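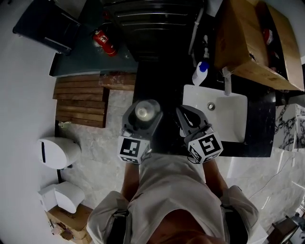 Subject: Re: Kitchen corner at Prernden — jars, sink and that box
From: Domenica Camenzind
To: Hidness kitchen list

Thanks for writing it all out, Efren. I've left your message in below and answered in pieces.

Efren Bautista wrote:

> I got through most of the glass jars this afternoon but ran out of
> shelf. The small round ones came up fine with a rinse. The tall ones
> that had chutney in them still smell of it and I've set them aside
> with the lids off.

Leave the tall ones to me. A spoon of bicarb and hot water overnight usually does it, and if it doesn't they can go to whoever wants them for screws. For the small ones, please don't put lids on until the next day. We had a batch last December that went cloudy inside and I had to wash the lot again.

The label glue is easier if you rub cooking oil on it first and leave it while you do something else. Then detergent, then rinse. The steel wool leaves scratches, so I've put it away under the sink at my place and it can stay there.

> Could we agree on which side of the sink is for clean things? I put
> mine down on the black benchtop to the left and then somebody had
> stacked dirty cups in the same spot when I came back.

Yes. Left of the basin is clean, all the time, including when we're not doing jars. Dirty things go in the basin or wait on a tray. I know the basin isn't big, but if people wash as they go it copes. The black top shows every water mark, so wipe it with the dry cloth at the end and not with the sponge, or it looks worse than when you started.

The white bottle with the blue cap next to the basin can stay where it is. I would like a proper label on it, though. Two people have asked me what's in it and I gave them different answers. Whoever filled it last, please write on some masking tape and stick it on the front.

> The cardboard box is still sitting open up on the right. Is anybody
> using it? I'd like to flatten it for recycling, but there is
> something red and white in it and I didn't want to throw out a thing
> that matters.

It isn't mine. If the owner doesn't speak up on this list by the end of the month I'll take out what's in there, put it in the hall cupboard and flatten the box. We could use the space for the drying rack, which at present has nowhere to go.

> What's the plan for the wooden slats? They are handy to lean things
> on but I keep sweeping around them.

Benska was going to collect timber from us in the spring and never confirmed. I've rung them again and left a message. Until they come, the slats stay where they are, and the lighter board beside them too, as I want that one for a shelf. Please don't lean anything heavy there. Sweeping around them is a nuisance, I agree, and the floor tiles show the dust. There's a narrow brush in the hall cupboard that gets in along the bottom.

While we're on that side, the ledge with the fire extinguisher has to be kept clear. Tea towels don't go on it, and neither do shopping bags. It needs to be something you can reach for without moving anything first.

> Last thing, how many jars do we need? I have lost track.

The order for Thân is 576, which is more than we've ever done, but we are not washing them all in that kitchen. Our share is 3 crates to begin with. Two of those are nearly finished thanks to you. If you're storing them upright, put newspaper between the layers — the rims chip when they knock together, and a chipped rim means the jar is out.

I've got about 16 spare lids in a bread bag if anyone comes up short. They fit the small jars only. I tried one on the tall kind and it spun without catching.

I'll be in from two o'clock tomorrow and can finish the last crate if somebody else does the benches. Bring your own tea towel, as the ones in the drawer have gone home with me for a wash. Efren, did you end up finding the funnel?

Domenica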